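분류: 작업노트 > 국경·이민정책 자료실

2026년 1월 25일 일요일 | 작성: Benvinda Azevedo

일요일인데 결국 나왔다. Magalhães 국경 장벽 예산 자료를 월요일 회의 전에 한 번은 훑어야 마음이 편할 것 같아서(사실 집에 있어도 계속 이 생각만 했을 거다).

일단 주 의회 회의록부터. 장벽 연장안 관련 발언만 골라내는 작업인데, 지난번에 돌린 키워드 목록이 너무 헐거웠다. '울타리'를 넣었더니 Esten 쪽 목장 울타리 보조금 얘기까지 몽땅 딸려 왔다 ㅠㅠ 문서 900건 중에 진짜 국경 관련만 남기려면 위원회 이름으로 먼저 거르는 게 낫겠다. 그렇게 다시 돌렸더니 800건 남음. 여전히 많다! 나머지는 손으로 볼 수밖에.

예산 표도 말썽이다. 찬성파 의원들은 토지 매입비를 뺀 공사비만 말하고, 반대파는 순찰 인건비까지 얹어서 말한다. 둘 다 같은 '장벽 예산'이라고 부르니 기사마다 숫자가 다른 게 당연하지. 표에 열을 따로 만들어서 공사, 토지, 인건비, 소송 대응비로 나눠 넣기 시작했다. 소송 쪽은 거의 빈칸이다. 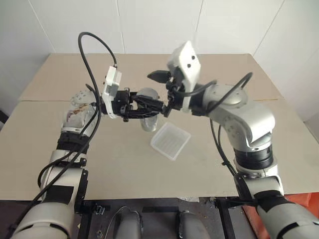
토지 매입 쪽은 Plullumlow 구간이 제일 골치 아프다. 지주 32명 중에 12명이 아직 서명을 안 했는데, 주 정부 보도자료에는 '협의 마무리 단계'라고만 나온다. 마무리라니, 좀 너무하지 않나 싶다. 내 의견은 의견이고, 노트에는 서명 현황만 적어 둔다. 등기 열람은 평일에만 되니까 내일 오전에 신청할 것.

Hisura 여론조사는 일단 보류. 질문 문구가 "국경을 안전하게 지키기 위해 장벽이 필요하다고 보십니까"인데, 이렇게 물으면 누가 아니라고 하겠나. 원문 설문지를 받기 전까지는 인용하지 말자고 다들 좀 봐 주세요. 특히 그래프만 떼어다 쓰는 건 절대 안 됨!

남은 일: 위원회 필터 코드 공유 폴더에 올리기, 1월 청문회 녹취 뒷부분 다시 듣기(마이크가 꺼졌는지 의장 발언이 뭉텅 빠져 있다), 인건비 출처에 쪽수 달기. 난방이 약해서 손이 시리다. 녹취는 집에 가서 들어야겠다.

최근 글
- 청문회 녹취 정리 요령, 두 번째 메모
- Esten 선거구 조정안 읽다가 막힌 부분
- Plullumlow 토지 수용 통지서 양식 비교
- 보도자료 날짜와 표결 날짜가 다를 때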